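**Vorncombe opens its refreshment and quiet work corner to all tenants in September**

Vorncombe, the shared office house on Silgate, will open a small refreshment and work corner to all its tenants in September. Until now the room was used only for meetings of the Minhas design studio on the same floor.

The corner keeps the brick wall and the whiteboard. One long table has a red cloth, a green plant in a white pot and a wooden box for small desk things. Bottled water is offered without charge, and each tenant company may take up to 50 bottles per month.

"Our tenants asked for a place where they can sit down for ten minutes without booking," said Anikó Illés, house manager of Vorncombe. "We received 258 answers to our survey, and water and plants were mentioned very often. We did not want to buy new furniture for this - the table was already good."

The table was arranged by Rafia Soomro, who also chose the plant.

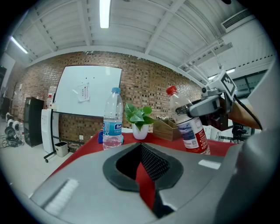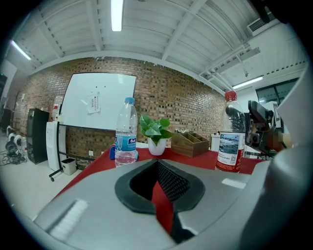

Water and greenery on the red tablecloth. 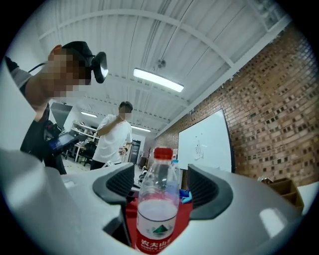 The corner is open from 8 a.m., and it closes at 6 p.m. together with the reception. Tenants are kindly asked to take their empty bottles to the collection point by the stairs. The whiteboard may be used by everybody, but please leave the notices on it.

A second corner, on floor 2, is planned with the Cladotard company and will have seats near the window.

**Press contact:** Kamran Sandhu, Vorncombe, Silgate 50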